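Wood pellets

Wood pellets are a solid fuel made from sawdust, shavings and other leftovers of the timber trade, dried, ground fine and squeezed under great pressure into small, smooth cylinders. They are burned in stoves, in home boilers and in large heating plants, and they belong to the wider family of biomass fuels along with firewood, wood chips and straw bales. A good pellet is hard, a little shiny on the outside, and snaps cleanly when bent between the fingers.

How they are made

The raw material usually arrives at the mill damp and uneven. Bark, stones and stray bits of metal are taken out first, and the wood then passes through a long rotating dryer, which at many mills is itself heated by burning bark. Drying is the slow and costly part of the whole business, and mill operators will tell you that a wet winter can eat up a good share of the year's earnings.

Once dry, the material goes through a hammer mill and comes out as something like coarse flour. It is then pushed by rollers through the holes of a thick steel die. The rubbing and squeezing make a good deal of heat, and that heat softens the lignin, a natural substance in the wood that holds its fibers together. As the pellets cool, the lignin sets again and acts as a glue, so many mills add nothing else at all, though a little starch is sometimes mixed in.

Fresh pellets are soft and quite easily crushed. They spend a while in a cooler, with air drawn gently through them, and are sieved to remove dust before they are bagged or sent to a silo.
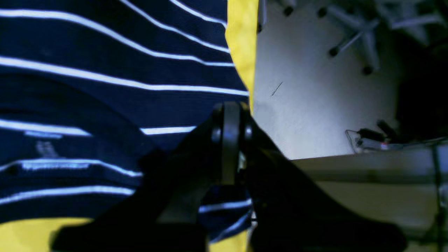 Softwoods such as pine and spruce are generally easier to press than oak or beech, and a mill that changes from one to the other will often need a different die. The Tănase mill, which began as a plain sawmill and took up pellet making to use its own sawdust, runs softwood through most of the year and saves its hardwood for a short spell in October. Its presses were supplied by Treveck and can turn out 3000 kilograms in an hour when the feed is steady - a big "when," as anyone who has cleared a blocked die will agree.

Burning and storage

A pellet stove feeds itself from a hopper by means of a slowly turning screw, with a fan supplying the air. This makes for an even fire and very little ash, but it also means that most models need electricity, and a household that loses power in a storm will lose its heat as well unless it has a battery or a generator. The Clistar, a small room stove, holds 45 pounds of fuel, while the larger Hundo boiler is filled from a separate store with space for 100 bags.

Pellets must be kept dry. They swell and fall back into sawdust when they get wet, and no amount of drying will make them whole again. Large stores also need fresh air, for pellets kept in bulk can give off carbon monoxide, and a closed silo should never be entered until it has been properly aired and tested.

Place among other fuels

Whether wood pellets are a gentle choice for the climate depends a great deal on where the wood comes from. Sawdust that would otherwise have been left to rot is one thing, and whole trees cut for the purpose are quite another, as a forest may take many decades to gather back the carbon let go in a single winter. Transport matters too - pellets pack far more heat into a truck than loose chips do, and so they can travel farther for the same trouble.

See also: Biomass heating; Briquette; Lignin; Wood chips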